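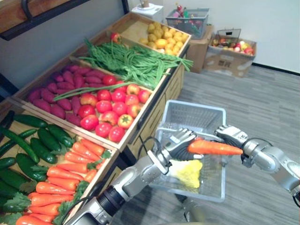

Joar Lie thinks we should have bought the cold store first and the van second, and he said so again at the end of our last meeting, with his coat already on. He has a point, so I'm putting it at the top of this report where you can't miss it. We spent the July payment in the order we wrote in the application, and for most of the fall we had a very nice van and nowhere decent to keep what it picked up.

Anyway, hello from Kurnstead! This is the second report on the Ridesham grant, written Mon 24 December with the heater on my feet and the office otherwise shut, so please forgive any typos.

The main news is that the produce round is running. We now buy from 29 growers, most of them small (a couple are really just big gardens with ambition), and we sell on to the stores along the valley road. When we started, each grower was driving their own stuff in, sometimes for a single order of carrots, and the stores were getting six deliveries one morning and none the next. Now the van does the loop and the stores get one drop with one invoice. The invoices were the part I expected people to shrug at, and they're what the store owners bring up first when I call.

The new stop at Kodthorpe took longer than planned. The old loading area behind the feed store floods, which I knew, but I had not seen it in November. We moved to the side yard, and that meant a new agreement with the landlord and a second set of keys. It works fine now. The van has to back in, and there's a post on the left that has already cost us a tail light — I've put that under repairs.

On to the cold store. The Fjeld unit was delivered and then sat in its wrapping for 3 weeks while we waited on the electrician. It's wired up and holding temperature. We set it for the leafy things, and then had to learn that cucumbers and sweet potatoes don't want to be anywhere near that cold. Emrys Phillips lent us the brick room next to his office for those, and we're keeping a cheap thermometer in there and writing the numbers down morning and evening. I'd like to make that a proper arrangement with rent attached, so you'll see a small line for it in the next budget.

Waste is down, though I can't give you a clean before-and-after. We only began weighing the rejects once the van was on the road. Since then we've thrown out 813 pounds, nearly all of it in the stretch before the Fjeld was switched on, and a good chunk of that was one bad weekend with salad greens. I'll have a monthly breakdown for you next time, now that there's a scale by the door and people remember to use it.

Money: we are under on fuel and over on crates. I had assumed crates would come back. Some do! Growers like them, stores like them, and I've seen one in use as a boot tray. We've started a deposit, which caused some grumbling for the first couple of rounds and has since gone quiet. Insurance came in higher than the quote because we added a second driver, and I took the difference from the printing line, where we'd hardly spent anything.

What I'd like to do before the next report is sign up 3 more growers at the far end of the loop, past Kodthorpe, where the van currently turns around half empty. Two have said yes in principle and want to see prices. I also want to try a second weekly run in the early summer, when the soft fruit starts and waiting until the regular day would ruin it. I haven't costed the extra driver hours yet and will send that separately.

One question for you. The grant letter says equipment has to stay at the Kurnstead address, and if we do end up with a bigger room at Kodthorpe it would make sense to move the Fjeld over there. Would that need a formal change, or is an email enough? I'm back at my desk after New Year's and the receipts are in the shared folder, apart from the tail light, which I still need to scan.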